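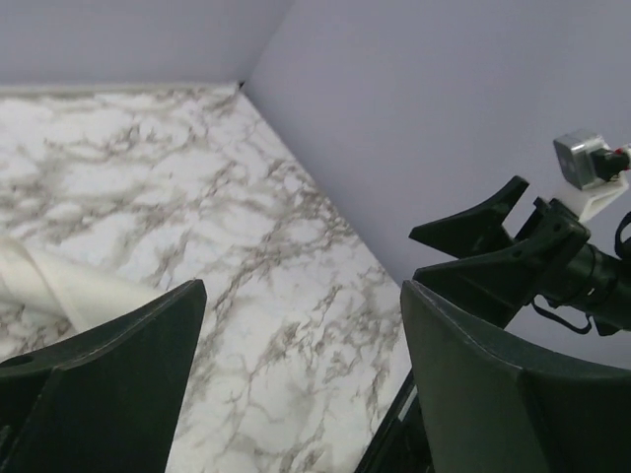
So I need opinions on doing my own copper gloss between salon visits, because I am going back and forth on it and my sister is sick of hearing about it. I've been a copper redhead for two years now (natural color is a sort of damp cardboard). I get it done at Retamal downtown and I love my stylist, I really do, but the gloss alone is $95 before tip and by week three I'm peach. The other night I sat down at the table, the one with the white and gray marble pattern that shows every single drop of anything, and I almost opened the box of Primomel I've had hidden since January. Then I chickened out. It's the demi-permanent one, the shade is called Ember, and the little chart on the back says it's for "faded or previously colored hair." Has anybody used it over salon color? Did it grab at the ends? My ends are very thirsty and I'm scared they'll come out brick while the roots stay peach. Also, do I tell my stylist or do I just show up and hope?

posted by peachfuzz_again at 9:14 PM

Do it! I've been using Primomel for ages, a different shade (Chestnut Something), and it's the gentlest stuff I've put on my head. It goes on like a conditioner, it smells like a candle shop, and it rinses out easy. My one tip is do the ends last. Like the last five minutes. Wet them down first with a spray bottle and put a bit of plain conditioner on the very tips, and they won't drink up so much pigment.

posted by gingersnapdragon at 9:31 PM

I'm going to be the grump. I did hair for a long time and a big chunk of my Saturdays went to fixing "it's only a gloss." Demi still deposits. It doesn't all wash out just because the box says up to 24 washes, and copper is the one that builds up worst on porous ends. You do it three times between visits and then your stylist puts her formula on top and she can't figure out why it's coming up mud. Please tell her before you do anything. She may even mix you something to take home. Plenty of us did that for regulars and we weren't offended, we were relieved they asked.

posted by shearsandtears at 9:58 PM

Okay but not all of us have a stylist who'll mix stuff to go. I asked at my place and got a look like I'd asked to borrow her car. And $95 every few weeks is groceries! I think it's fine to do one box gloss in a pinch and mention it at your next appointment.

posted by gingersnapdragon at 10:06 PM

One, sure. I've never met anybody who did one.

posted by shearsandtears at 10:11 PM

Ha, okay, that got me. I would not do one. I know myself. I'd be in the bathroom every other Sunday with a shower cap on.
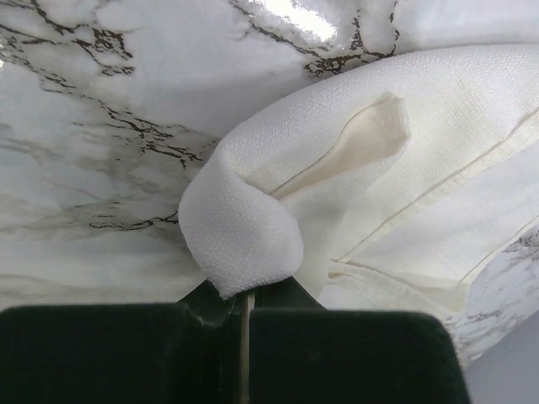
But what I keep coming back to is the fading itself. Three weeks seems fast, doesn't it? I switched to the sulfate-free shampoo she told me to get, I wash twice a week, and I rinse as cold as I can stand (not very). The water here in Fomside is hard as nails, the kettle's a disgrace. Could it be that? I do also blow dry every time, on hot, and my dryer is one of those 2000 watt beasts. I never use a heat protectant. I can feel shearsandtears making a face at me through the screen.

posted by peachfuzz_again at 10:25 PM

I am making a face. There's your peach! Turn the dryer down to medium, buy any drugstore heat protectant, and get a filter for the shower head before you spend a dime on more color. Give that one full cycle between salon visits and see where you are at week three.

posted by shearsandtears at 10:33 PM

I'm also in hard water country and I disagree about the filter. I bought one and saw no difference at all in my color, though my shower did get weaker. What helped me was a chelating shampoo once a month, right before my salon appointment so it doesn't matter if it pulls a little color. Don't do it right after a fresh gloss, I did that and cried. Different thought: has anyone tried the color-depositing conditioners? I use a copper one every third wash, mixed half and half with my regular conditioner, and it keeps me going until I can get in. It does get on everything. I have an orange towel that did not start life as an orange towel.

posted by drivel_and_curls at 7:42 AM

Drivel! Haven't seen you on here in forever. Which conditioner? I tried one and my hands were orange for two days, I looked like I'd been at the cheese puffs.

posted by gingersnapdragon at 8:05 AM

Gloves, always gloves. I get the store brand one from the beauty supply place, the plain tub with no real name on it. I like it better than the fancy ones, and if you go too strong it's much easier to fade out than a box gloss. I'd still strand test it. Snip a bit from underneath or just do one section behind the ear.

posted by drivel_and_curls at 8:19 AM

I can live with the conditioner idea. Direct dye can stain bleached ends too, so don't think it's totally harmless, but if you're diluting it and using it every few washes your stylist can work with that. Still tell her.

posted by shearsandtears at 8:50 AM

All you people with your shampoos. I let my red fade on purpose and I get compliments on the peach more than I ever did on the copper. Three thousand posts on this board (3232, it says so by my name) and I've been saying it the whole time. Try liking it for a week before you fix it.

posted by oldrosegold at 11:20 AM

oldrosegold, I've seen yours and it's gorgeous, but on me it goes kind of Band-Aid. My skin is pink enough already.

I texted my stylist at lunch, deep breath and everything. She was so nice about it! She said please don't do the Ember, it's too red for what she uses on me and I'd be fighting it for months, but she's fine with the conditioner if I water it down and stop using it a week before I see her. She also asked about the dryer, so that's two of you. I go in Tuesday and she's going to look at my ends, which I'm guessing means scissors. Drivel, how long do you leave yours on? The tubs I was looking at all say something different. And does anyone want an unopened box of Primomel?

posted by peachfuzz_again at 1:37 PM

Five minutes the first time, then go up if you want more. I rinse until I get bored, and it's never fully clear, so sleep on a dark pillowcase that night.

posted by drivel_and_curls at 2:02 PM

I'll take the Primomel if it's really going! Message me. My niece wants to try red and her hair's never been colored.

posted by gingersnapdragon at 2:15 PM

Strand test the niece.

posted by shearsandtears at 2:21 PM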